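Home Products Grippers Spares Support Contact

Restar G2 Two-Finger Gripper for Mobile Arms

3 min read
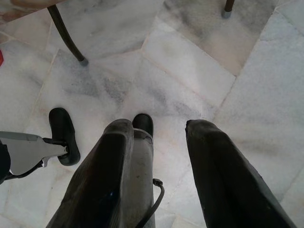
What does the G2 need from the arm it's mounted on?
A standard four-bolt wrist flange, a 24-volt supply and one data cable. The adapter plate in the box fits most small arms, and a second plate for the larger bolt circle can be ordered separately.

The G2 is a two-finger gripper with a wrist camera, sold by Drasley for arms that work close to the floor. The fingers are black, wide and blunt at the tip. They are meant to be used hard. Scuffs and small chips at the tips don't affect the grip, and we don't replace fingers under warranty for surface wear alone. A bent finger or a crack at the root is a different matter, and you should stop using it.

The camera looks out along the fingers, so the operator sees both tips and whatever lies past them. On pale, shiny floors such as marble tile, set exposure by hand. Auto exposure tends to darken the fingers too much, and it gets hard to judge where the tips are. Furniture legs with thin metal ends are the other thing to watch for. Slow the arm down before reaching between them.

What's in the box

Gripper body with fingers fitted
Wrist camera and bracket
Adapter plate and bolts
Power and data cable, 70 cm
Hex key

Finger sets are sold in pairs under part number 864. Don't mix an old finger with a new one. The cable is part number 452. Leave a small loop of slack at the wrist when you fit it, and check that the connector can't rub on the body when the wrist turns all the way round.

Care

Wipe the fingers with a damp cloth. Don't use solvent. Check the finger bolts after the first day and then once a month. Our test unit at the Jaramillo workshop has done more than 200 hours of floor pickup on its first set of fingers. Pieter Fourie runs that unit and changed its cable once, in November, after the old one got pinched under the base.

Known limits

Coins, paper and anything else that lies flat are difficult with the blunt tips. Inna Symonenko is working on a thinner finger, but there is no date for it. The G2 isn't sealed, so keep it off wet floors. The older Dritadon controller will open and close the fingers but can't read the grip force.

Orders placed before 2 p.m. ship the same afternoon if the part is in stock. For adapter plates, write to Serena Pagano in sales and include the make of your arm and the bolt spacing.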